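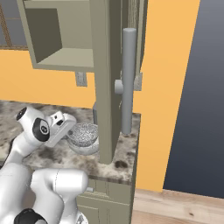

4.2 Checking the grasp planner in simulation

1. Open the kitchen scene in Trastance and load the arm profile.
2. Set the planner timeout to 195 ms.
3. Select the target object and click Plan. The planner tests up to 773 grasp poses.
4. Step through the approach, then switch to the wrist view.

Note: Thin parts such as wire handles need the fine collision mesh – turn it on before planning.

Caution: Do not export a plan with open collision warnings. 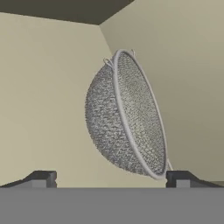

Wrist view: mesh strainer between the gripper fingers.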